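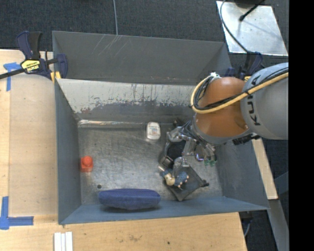
Planning to buy a robot arm for your workshop: some tips

I have helped two small workshops to plan for an arm, and both times the budget was wrong at the first try. The arm is the price everybody looks at. Please write the other things on the paper also.

Gripper. Ask for the quote separate from the arm. A gripper with jointed fingers costs more to repair than a simple two-jaw one, so ask the price of one spare finger before you sign. Wirnham quoted us 460 dollars for one, and delivery was 14 days.

Hoses and cables. They wear where the wrist bends. Put 300 dollars each year for this, and keep one spare set in the cupboard.

Bin. Do not buy a new one at the start. A used metal bin with scratched paint is good enough for picking trials. Measure first if the wrist can go down inside without touching the walls.

Clamps and tape. Two good bar clamps hold a bin to the bench. Mark the corners on the wood with coloured tape, then you can put the bin back in the same place after cleaning.

Test objects. Take small things from home: a toy brick, a soft pouch, a little doll, a plastic container. Mix hard and soft. This costs nothing and tells you more than the seller's catalogue.

Floor and power. Kasun Jayasinghe, our electrician, charged 1415 dollars for the new circuit. We had forgotten this line completely, and the work had to wait until December.

Grethe Egilsson asked me if leasing is cheaper. For less than one year of use, I think yes, but read who pays for the service visits.

Prices checked 6/24/25, in Canadian dollars, before tax.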